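3. Materials: the board and its parts

3.1 Board layout

The Kernow board is a white rectangular plate, laid flat on a dark table with black curtain hung behind. Reason for the white/blue pairing is simple, contrast. Earlier boards in the Fludden series had gray parts on a gray plate and the coders complained, a lot. All the loose parts are now one blue. Coding a part as "in" or "out" went much faster after that, and disagreements dropped to the borderline cases (tilted pegs mostly, see 3.4).

Board is built up from thin inset plates, each with its own holes, slots or outlines. Plates can be swaped without rebuilding the whole thing. Calvo did the first layout in January, Szewczyk redrew the slot plates after the pilot. Peg shapes were left alone.

Cylindrical pegs are the easy family. One hole, one axis, no wrong rotation. A peg may stand upright on the board or lie on its side between moves, and both count as "on board, not placed" unless it is standing in its hole.

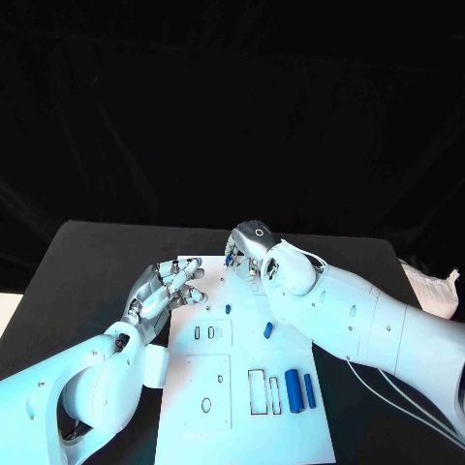

3.2 Part families

Four families in total. Cylinders, as above. Rectangular blocks, which have two valid rotations. Square-recess pieces, four rotations. And the gear, a round disc with a short post on top, which can be picked by the post or by the rim.

The gear was the argument. Hladun wanted it out, since the post makes it so easy to pick that it says little about grip. Zabala wanted it in for the same reason: a part with an obvious handle gives a floor to compare the rest against. It stayed. We report it separatly in all tables.

Square-recess pieces got the most attention in the pilot. More than one piece can share a recess, so the order matters, and a piece put down early at a slight angle blocks the next. We didn't score order. Probably should have.
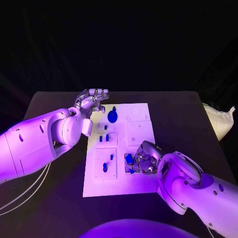
3.3 Lighting

Two conditions, neutral and colored. Colored means strong purple to magenta light over the table, curtain as before. Board, parts and table not changed between conditions. The point was to check whether the shape coding holds up once the white plate stops looking white. Coders were given no correction for the tint.

Neutral light was the default and all the reference stills come from it. Small seams between the inset plates are easier to pick out there, important for the block plate, where two blocks sit side by side and the judgement is about height. 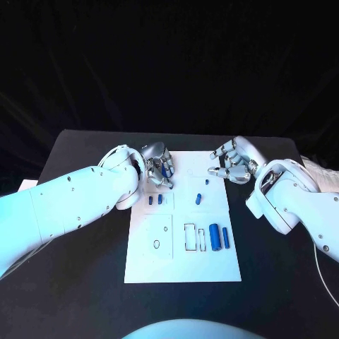 Figure 2. The board under neutral light. Two blue rectangular blocks stand side by side in a small plate at the upper left, the left one slightly shorter. A further blue part is held just above the surface.

Block height (Figure 2) turned out more useful than expected. Two blocks of uneven height in one plate can mean one isn't seated, or just that they are different parts. Coders had to check the part list each time. Barrios added a line to the sheet for it, after that no more mixups that we know of.

3.4 Coding

959 placements coded in full, 548 of them neutral light and the remainder colored. Each placement got one of three codes: seated, resting, off. Seated = flush with the plate or standing straight in its hole. Resting = on the board but not in. Off = table or still held. A part held just above the surface is "off" no matter how close it is, this had to be repeated in training more than anything else.

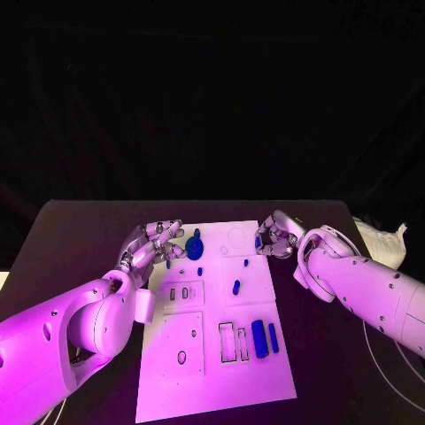

Two coders per placement, working apart. Where they disagreed a third read was done by Barrios and her code was final. We drew 30 placements from each lighting condition for a second pass, same sheet, different coders. Tilted pegs were again the main trouble. From some angles a peg leaning in its hole and a peg leaning against the rim look the same, and the sheet has no code for "leaning". The Salcedo protocol does have one. We looked at borrowing it but it would have meant recoding everything, so no.

The gear was coded on the disc only. Post ignored.

3.5 Limits of the board

One color of part, one color of plate. The outlines on the inset plates are faint, so anybody wanting to test reading of printed outlines needs heavier lines. The small white pins are also a problem, white on white, and were left out of the coding altogether. Full part list and plate drawings are in Appendix B.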